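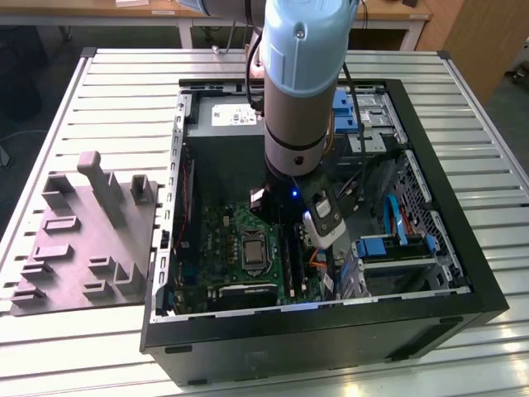 Old office computers come through Cundside by the pallet, and most of them are worth more in pieces than whole. Memory, drives and processors can be tested and sold. Boards and cases go for scrap. The taking apart has always been done by people with screwdrivers, and on an open day in August the recycling shop let visitors watch a robot arm try its hand at it. The tower lay on its side on a slatted aluminum table with its cover off, and the black gripper reached down inside, over the memory slots, holding a white and gray part at a slight tilt. To its right were the blue latches of the drive bays. A blue light glowed inside the case, close to the gripper.

The project is called Julby, and it belongs to Tamen, a small automation company that rents the unit next door to the shop. It has been running for 19 months. Cundside supplies the computers and the advice, and Tamen supplies the arm and the people who look after it.

Yoon-hee Pyo leads the work. She spent the first part of the afternoon talking to a group that included two high school teachers, a man who repairs arcade machines and several people from other recycling shops who had driven in for the day. She kept the talk short.

"A car factory knows what's coming down the line," she said. "We don't. We get what an insurance office threw out, and the one after it is from a dentist."

That is the main difficulty. Two towers of the same model can leave the factory alike and arrive at Cundside with different drives, extra cards and cables tucked wherever the last technician found room. A person sees that and works around it. The arm needs to be shown, many times over, what a clip looks like with a wire lying across it.

The cables came up again and again in the questions. One visitor asked why the team didn't cut them all out at the start. Pyo said they had tried it in the spring and ended up with loose ends falling into the connectors, and the shop can sell a good power supply only if its leads are whole.
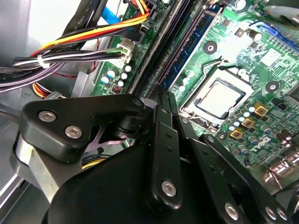 Photo courtesy of Tamen

From up close it is easier to see what she means. On the green Dell board, a thick bundle of yellow, red, orange and black wires comes in from the side, held with a white zip tie, and a blue SATA cable crosses near the top. The blue memory module sits in the slot nearest the processor. The black bracket and linkages of a gripper take up a lot of room in a case that was laid out for human hands.

Memory is the job the team likes best. A module stands up straight, it has a latch at the end, and it is always close to the processor. Connectors are harder. Many have a small tab that has to be pressed while the plug is pulled, and the arm has one hand. Pyo's team is testing a second tool, made by a machine shop named Coman, that presses and pulls in one motion. It wasn't ready for the open day.

Speed was the other thing people wanted to hear about. A practiced worker at Cundside strips a tower in nine minutes. Pyo would not give a figure for the arm and said only that it was slower, and that the people at the benches had nothing to worry about this year or next. One of the recyclers asked what it would cost to have one. She said to ask again when it could get through 50 machines in a row without someone stepping in.

The shop's own workers seemed comfortable with the project. Several of them have spent shifts guiding the arm by hand so that the movements could be recorded, and they had opinions about it. One said it was too polite with drive trays – they need a shove. Another wanted the table raised, having bent over it for most of a week.

Demonstrations ran until four o'clock, with breaks to change computers and let people come up to the table. The teachers asked if a class could visit in the fall, and Pyo wrote down their numbers. The arcade repairman stayed at the back and went through a bin of used power supplies, which Cundside sells at the counter by the door. He bought two.

Tamen plans another open day once the new tool is fitted. Visits by recycling shops can be arranged through Cundside before then.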